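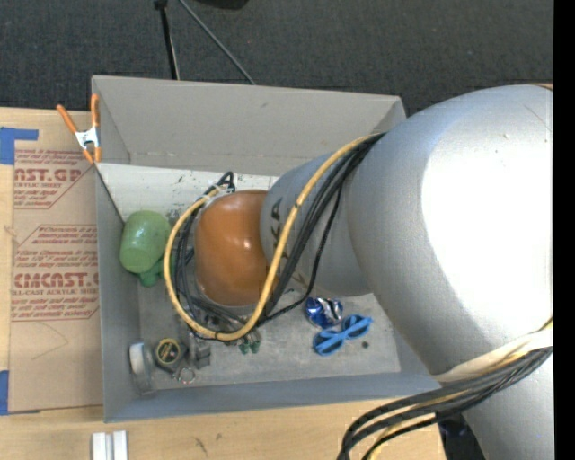
Subject: Re: [plesberg-gardens] Saving tomato seed, and when to stop feeding

On a September evening, a list member wrote:
> We have 2 rows of Nindine this year and they have done better than
> anything else on the plot. I would like to keep seed from them, but my
> neighbor says you can't save seed from a bought variety and that it
> will come up as something else. Is that so? Also, do I have to do the
> smelly business with the jar, or can I just squeeze them onto a paper
> towel like my mother did?
>
> And should I still be feeding them this late?

Hello all,

What a nice question to find waiting after supper, and I'm so glad the Nindine did well for you! Mine sulked until the middle of July and then made up for it all at once, so we have been eating tomatoes on toast, tomatoes in soup and tomatoes standing up at the sink.

Your neighbor is half right. If the packet says F1 or hybrid, the seedlings can turn out any way they please, and you may get something tasty or you may get a lot of little sour things. My Nindine packet says open-pollinated, so I would go ahead, but do look at yours in case it came from a different seller. Havero, which I grew next to it, is marked as a hybrid on my packet, and I don't bother keeping any from that one. The Saha I have saved for years and it comes back the same every time, bless it.

As for crossing, tomatoes mostly look after themselves. The big-flowered beefsteak kinds are a little more likely to get mixed up with the neighbors, so I pick from the middle of the row and from the plant I liked best all summer, not just the one with the biggest tomato. Let the fruit get properly ripe, a day or two past where you'd want to eat it.

Now, the jar. Your mother's paper towel works perfectly well for a few seeds for yourself, and in spring you can tear the towel up and plant it, seeds and all. I do the jar when I mean to give some away. Squeeze the pulp in, add a splash of water, cover it loosely and leave it for 2 or 3 days somewhere you don't have to smell it (I use the porch). Stir it when you remember. Once the jelly has let go, fill the jar with water, pour off whatever floats, and rinse the rest in a sieve. Then spread the seeds on a plate — not paper, they stick like glue — and push them about with a finger every morning until they are dry and rattly. Write the name on the plate. I have lost a whole variety by being sure I would remember.

On feeding, I stopped a couple of weeks ago. I'd pinch out the tops and let them finish what they have.

If anyone on the Plesberg side would like some Saha, I have plenty drying and can bring envelopes to the seed table. I'd love a pinch of any yellow cherry in return, if somebody has one that doesn't split.

Warmly, from the plot by the water tap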